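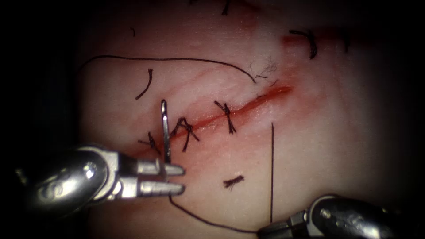
Fourth throw coming up, needle in the left driver. Three knots in so far.

Suturing demos: do you clean the field between stitches or leave the scraps?

pvainio
Posted 20/11/2024
Okay, I need opinions because the two of us on this project have been going back and forth over lunch for way too long. We're collecting teleoperated suturing episodes for an imitation policy. One episode is one stitch: pick up from wherever the last one ended, drive the needle, pull through, tie, cut. The goal is 600 episodes before the December freeze and we're nowhere near that yet.

My question is about the litter. Look at the picture at the top. There's a long strand arcing across the upper left, a curly scrap at the top right, a little frayed snippet down below the cut, and that fluffy tuft near the upper end. I've been leaving all of it. Arvo (he's on here as well, hi Arvo) wants everything picked off before each new stitch so the policy sees a clean field every time.

I say leave it. A policy that only ever saw spotless tissue is going to freak out the first time there's a thread end lying around. Am I wrong?
- Pirjo

knotty_by_nature
Leave it! We did a whole clean set last year and the thing fell apart as soon as somebody forgot to sweep up. It kept going after a loose end like it was the tail it was supposed to grab. Very confident about it, too. We ended up recording another batch with junk in it and that helped a lot.

a_tuominen
Hi Pirjo. For the record, I never said spotless forever. What I said was start clean, get something that works, then add mess on purpose. Right now the mess isn't random. It piles up as the session goes on, so stitch one always has a clean field and the last stitch always has a haystack. The network can learn "lots of thread on the surface = nearly done" and I bet you it will.

pvainio
Ugh. That's a fair point and you could have made it at lunch instead of eating my fries.

flatby_lab_rat
Arvo's right about the correlation, we got bitten by exactly that. What fixed it for us was boring: we saved our cut ends in a dish and sprinkled some on before the first stitch of a fresh pad. Different amount every time. Took maybe a minute. After that the number of scraps told the model nothing about where it was in the row.

Separate question, how are you handling the needle tail? In your picture the thread runs from the bottom of the needle down and over toward the right tool in a shallow curve, and then there's another straight piece going up and down on the right side. I had to look twice to work out which one was live. If I had to look twice, your model is going to have a bad time.

pvainio
@flatby_lab_rat yeah, that straight one bugs me too. I know which is which when I'm driving, but that's me with my hands on the controls. Looking at a single still I'd have to think about it.

drodura_dan
Going to disagree with most of you. I'd clean everything, every time. Your operators are going to be told to keep a tidy field in any real use, so why spend demos teaching the policy to cope with a mess you won't allow? 600 episodes isn't a lot. I'd rather have 600 good clean ones than 300 clean and 300 weird. Thin data in two conditions is how we wasted a whole spring at Drodura.

knotty_by_nature
Dan, I've watched people who get told to keep a tidy field. They do not keep a tidy field.

drodura_dan
Then fix the people :) It's cheaper than 1000 extra demos, I promise you.

parnu_tech
Lurker here. I'm more worried about the light than the scraps. It's bright in the middle and drops to almost black at the sides, and the right tool is half in shadow. The chrome on the left one is blowing out. If the right jaw has to come in and take the thread over there in the dark corner, what is the camera supposed to learn from? We moved our lamp between sessions on purpose, just a bit each time, and also turned it down so the metal didn't glare so much. It did more for us than anything we tried with the scene itself.

a_tuominen
The lamp thing is on my list. Pirjo likes it bright in the center because she can see the needle tip better, and I can't really argue when she's the one driving. I've been trying to get a second light in from the right without it showing up as another hot spot on the jaws.

flatby_lab_rat
Piece of white paper taped up on the right side to bounce the light back. Try it before you buy anything.

pvainio
Trying the paper tomorrow.

So here's what I'm leaning toward, tell me if it's dumb. Keep the 14 sessions we already have the way they are. From now on, scatter a random amount of scraps before stitch one like flatby said, and clear the field fully on one session out of every 6 so Dan has something to be happy about. And I write down the state of the field at the start of every episode, so we can split on it later and see who owes who lunch.

drodura_dan
One in 6 is an insult but I'll take it. Please do log it. If you log it, I'll shut up.

a_tuominen
Fine by me. Can we also agree on how short the tails get cut? Some of the knots have ends going off in every direction and the little one by the needle is nearly hidden behind the jaws. I'd like one length, written on the card next to the console.

pvainio
You write the card. I'll follow the card.

ahonen_k
Coming from the grasping side, so ignore me if this is off base, but do you keep the failed stitches? We used to throw away every bad pick and then had nothing to show the model about getting out of trouble.

pvainio
@ahonen_k we keep them in a separate folder with a note on what went wrong. Haven't trained on any yet. Dropped needles mostly, plus a few where I grabbed the wrong thread, so I guess I've been collecting evidence for Arvo this whole time.

a_tuominen
Screenshotting that one for the group channel.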